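# About Wetura

Wetura builds hand-held grippers and the recording software that goes with them. The company has 4 product lines, all designed and assembled in the same building in Bolholm. Jalen Holloway started the firm and still signs off on every jaw geometry before it goes to machining.

Our grippers are used to record household handling tasks: sorting, folding, clearing a table, putting things away. Recordings are made by a person holding one gripper in each hand. The data is then used to train arm controllers. The current archive, Hetusau, holds 3,341 checked sessions.

## Open day

We open the workshop to visitors every August. The program runs from 10 a.m. to 3 p.m. and has two parts.

The morning covers hardware. Visitors see jaw assembly, pad replacement and the calibration bench, where each unit is cycled 100 times before release. Tools may be handled. Units on the bench may not.

The afternoon covers recording. An operator works through a short tidying task with a pair of grippers, and the session is played back on a monitor. Tasks are set in ordinary rooms with ordinary clutter, and the objects are not arranged for the tool. Soft and light items take the most practice. A duster, for example, has to be gripped by the handle and moved without dragging the cloths next to it.

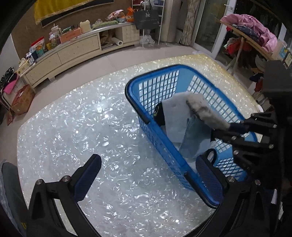 Visitors can try the same task afterward. Most people need a few minutes to get used to working without fingertips. Last year's open day had 195 visitors, and groups are now split by start time.

## Visiting

School and trade groups can book through the Magbanua training office on the ground floor. Closed shoes are required in the workshop. Parking is behind the building.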